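Workshop notebook: sorting trays and plates
Sat 27 April
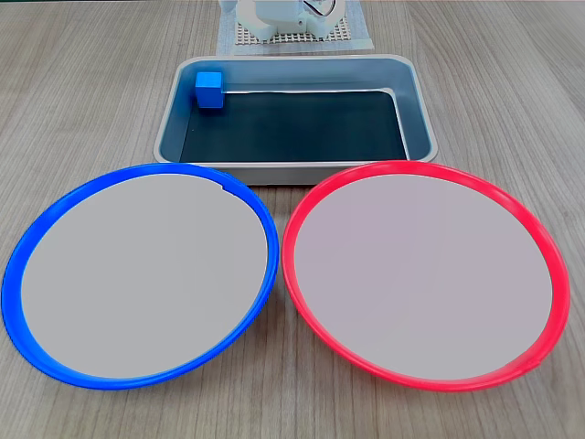
Spent the morning on the Ruddock job, which is the layout for the kids' sorting table at the library. Alby Bright wants it settled before we order anything from Grekura, so I set up what we had on the bench and left it there long enough to get sick of looking at it. The metal tray goes at the back and the two big round plates sit side by side in front of it, close enough that they come up over its lower corners. I put one blue cube in the back left corner of the tray to judge the colour. It reads well against the dark floor, better than I expected, and I'd keep a dark bottom in whatever we end up buying.

Things to sort out:

Tray depth. Shallow is right for small hands. Maxine Donnelly thinks a five-year-old will still catch their knuckles on the rim reaching into the corners. Try it with her two on Tuesday.

Plates. Happy with round. They take up most of the tabletop though, and the library table is 9 cm narrower than our bench. Either we go down a size or the tray moves back. I'd sooner go down a size.

Overlap. Looks tidy from the front but you have to shift a plate to lift the tray out. Leave a gap in the next layout.

Tabletop. Pale wood grain is fine and close to what the library has. No need for a cloth.

Cubes. Doltuvetti quoted $295 for the full set, all colours, freight extra. Drivetent came in over that and couldn't say when they'd ship. Going with Doltuvetti unless Alby objects. Ask whether they'll do more blue in place of the yellow, as yellow gets lost on anything pale.

Rang Grekura about spare trays. They're shut until after the weekend, left a message.

Bench measurements are on page 41, in pencil. Somebody please ink them in if I don't get to it. Masking tape is finished, and we're down to 2 of the good markers.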